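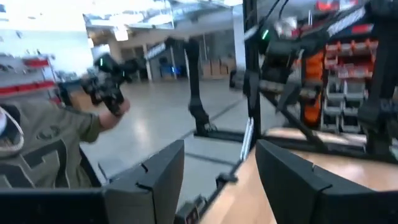

Plelatura study, Flastwood site
Drug storage and records check, 6 Dec 2020
Checked by: Tove Lund
Site contact: Bello Igwe

1. Study drug kept in locked cabinet - Yes. Second key signed out to Frida Thorlacius.

2. Temperature log complete - No. Two morning readings missing. Igwe to add a note to file.

3. Bottle count matches pharmacy record - Yes. 300 received, 9 returned by patients, all logged.

4. Expired stock kept apart - Yes, but the shelf label has faded. Replace.

5. Consent forms on current version - Partly. One patient signed the old form and needs to sign the new one at the next visit.

6. Serious side effects reported within 24 hours - Yes. One report, patient 3,316, sent the same day.

7. Emergency unblinding envelopes sealed - Yes. All 40 seen.

8. Staff training records - Tadhg Heffernan's certificate runs out in February. Course not booked yet.

9. Spill kit in date - No. Gloves fine, absorbent pads past date. Order from Zupan.

Items 2 and 5 to be closed before the next shipment is released. Copy to Mikkel Thorlacius.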